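Chapter 4
Where the Examples Come From

The first three chapters treated the training set as something that arrives, like the post. You opened the file, there were the examples, and you got on with the interesting part. This chapter is about the people who had to fill the file, most of whom would quarrel with your choice of which part was interesting.

A learning system of the kind we discuss in this book copies. Show it enough arms reaching for enough objects and it will form an opinion on how arms ought to reach. It has no way of knowing that the person driving the arm was tired, or left-handed, or thinking about lunch, and it will learn those things too with perfect good will. I have seen a trained system pause before every grasp for no reason anyone could find in the code. The reason was in the examples. Kacper Górecki had recorded most of them, and Kacper likes to think before he grasps.

Much of what follows draws on the Nillow project, where I spent a November and rather more of my patience than I had budgeted for. The task list was drawn up by Jolanta Wasilewska and it was short: pick up, put down, sort into baskets. The trouble lay in what was to be picked up. Boxes are polite. They have sides, and the sides stay where you left them. Jolanta wanted things with no manners at all, and tinsel went on to the list early and never came off.

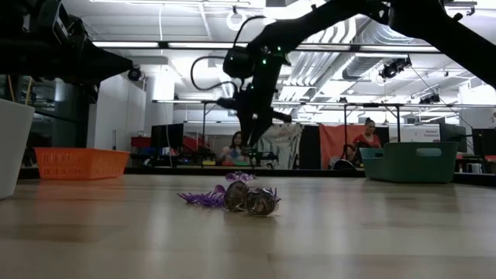
Tinsel is a cheat, according to Zdzisław Wysocka, and should be left out until the arm can manage a plain block 100 times in a row. Anything that changes shape between one attempt and the next teaches the system mostly about tinsel.

It is a fair objection, and we shall come back to it in section 4.3. My own view is that a system raised entirely on blocks grows up believing in blocks, and is then no use in a kitchen. But notice what both sides agree on. Whoever picks the objects has already decided a good deal of what the machine can learn, long before anyone has touched a line of code.

The next decision is what counts as one example. At Nillow it began when the arm left its rest position and ended when the arm returned to it. In between, the operator could fumble, drop and try again. The first plan was to throw the fumbles away. Omprakash Semwal argued for keeping them, on the grounds that a system which has never seen a dropped object will not know what to do with one, and will carry on serenely to the basket with nothing in its fingers. He won. The fumbles were kept and labelled, and the labelling was given to Omprakash.

Of the 2,496 examples recorded, 211 were labelled as recoveries. Eleven more were lost when a disk filled up overnight, and I am told they were the best of the lot.

Then there is layout. If the red basket always stands in the same corner, the system may learn "go to the corner" and never trouble itself with red. You will not find this out during training, where it scores beautifully. You will find it out on the day a visitor moves the basket. The cure is to shuffle things yourself, often, and to write down how you shuffled them – a dull habit, and the one most often dropped after four o'clock. 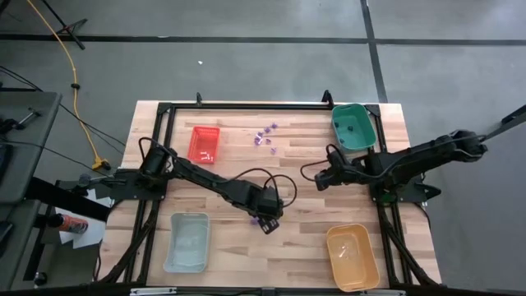 Figure 4.2 Sorting small pieces with two arms and four baskets.

Two arms raise a further question, namely who goes first. A single operator driving both will tend to move one and park the other, and the system will faithfully learn to park. Two operators will get in each other's way and apologise. Neither habit is wrong, but you should know which one you have recorded before you start feeding it to anything.

By the end of this chapter you should be able to write a collection plan, spot a habit in a set of examples and estimate how long the collecting will take. Double the estimate. Section 4.1 begins with the plan.

Reader comments (3)

Aniela Szewczyk
The bit on recoveries matches what we saw at Fernetti. We threw ours out in the first year and had to record them all over again.

brurnine_lab
Is there a table of the basket layouts anywhere? Section 4.2 mentions one but I can't find it in my copy.

Stüber
Set this for my second years. Several now blame Kacper for everything.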